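I gave up buying things for January and it is now 28 April 2025 and I am still at it, mostly out of spite. A thread on what I learned about desks, drawers and my own character. 1/14 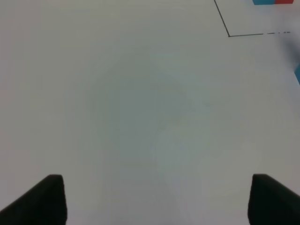

2/14
The rules, such as they were: groceries, medicine, bus fare and lightbulbs allowed. Everything else had to wait. I wrote this on an index card and then spent ten minutes wanting a nicer index card.

3/14
First casualty was the desk. I'd been planning to replace it with a Grimley, the one with the cable tray and the little felt pocket for your glasses. It costs $540. I do not wear glasses.

4/14
So I cleared off the old desk to see what was wrong with it. What was wrong with it was 43 pens. I tested every one on the back of a gas bill. A respectable share of them were highlighters in a color I can only call "warning."

5/14
Week two I discovered that I don't really shop, I browse. I had 56 things saved in a Rirex cart, some of them older than my couch. One was a couch.

6/14
I deleted the cart. Rirex emailed to ask if everything was okay. My own family took until March to ask that, and they were mostly calling about a casserole dish.

7/14
(Yes, I still have the casserole dish. No, I can't buy you a new one. You see how this is working out for me.)

8/14
Repairs! I had big ideas about repairs. I was going to sew on buttons in the evening with the radio going. I have sewn on one button. It's on the wrong side and the coat now closes like a puzzle.

9/14
The toaster went better. The lever wouldn't stay down, so I unplugged it, turned it over above the sink and shook out what I estimate was a full sandwich. Works fine. I told three people at work and watched each of them look for the door.

10/14
Hardest month was February, when the Vlček opened on my corner. It's a stationery store. They have a bell on the door and paper you can smell from the sidewalk. I started walking to the bus the long way, past the tire place.

11/14
People ask how much I've saved. I kept a list of everything I wanted and didn't get, with prices, and last night I added it up: $2,473. My bank account disagrees with this figure by quite a lot. I suspect cheese.

12/14
Things I thought I'd miss and didn't: candles, phone cases, the second kind of hand soap.
Things I miss every day: Coneck mechanical pencils, the 0.7 ones, which I chew, and which I am down to the last of.

13/14
A few of you have said this is just being broke with a hobby attached. Fair. I've been broke too, and there was less list-making. If you're skipping stuff you need, please ignore me and go get the boots.

14/14
Plan from here is to go until the pencil runs out. I have been writing very lightly.

Adding one more, several of you asked about the pens: I kept nine, the office took the rest, and somebody has already put a note on the supply cabinet asking where all these highlighters came from.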